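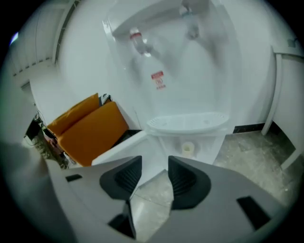
The back room at Plaltstead, spring

We have had so many kind messages asking how the back room is coming along that it seemed only fair to put a little gallery together, and I'm sorry it has taken me since the middle of March to get round to it. Do scroll gently, as I do tend to go on a bit, and forgive the fact that we are still very much in the middle of things!

The orange chair

I love this chair more than is sensible. It's a proper mustardy orange, with a cushioned seat and a tilted back, and it catches the light beautifully against all that grey and white. Several people have told me it clashes with everything — I think that is rather the point of it. We looked at a green one from Alard as well, very smart, and I sat in it for 18 minutes before deciding I would miss the orange.

The white unit

Next to the chair is the big white plastic unit with the curved shell, the sort you can half see through, so that everything turns into a pale shadow. Low down there is an oval tray full of little holes, and there's a bottle with a red cap further up. I'm told that one day I shall stop walking round it to look at it from the other side, but that day hasn't come yet.

The floor, and everything plugged in across it

Grey marble with pale veins, and polished enough to give you the light back. You will also notice the cables, black ones and white ones, wandering off in all directions to the power strip and the little white socket. The shirt says FUNNY, with a good scattering of stars underneath, and I have decided it is my favourite thing anybody has worn in there all year.

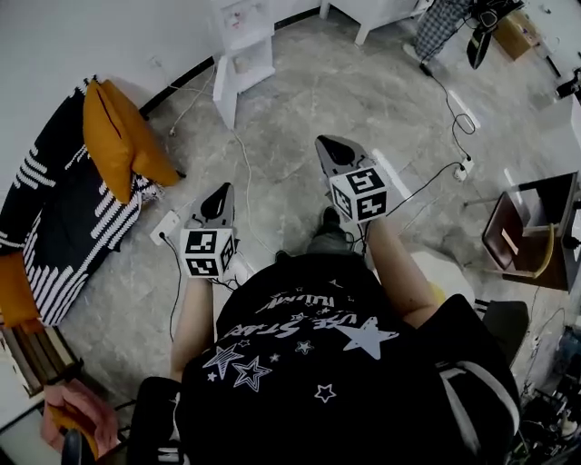
The dark corner

Every room has one, and ours is to the left of the chair, where the wires collect. I did have a go at it one Sunday with a bag of cable ties from Penine and a cup of tea, got as far as sorting the ties by length, and then the phone rang. It is on the list, just under the black skirting, which wants a good wipe along its whole length, and the slats of the long vent, which want a longer one.

Still to come

The shelves from Onyshchenko are on order, and Dae-han Yang has very kindly offered to help me carry them up the steps. More pictures once they're in, and do keep the messages coming.

Page last changed 4/4/22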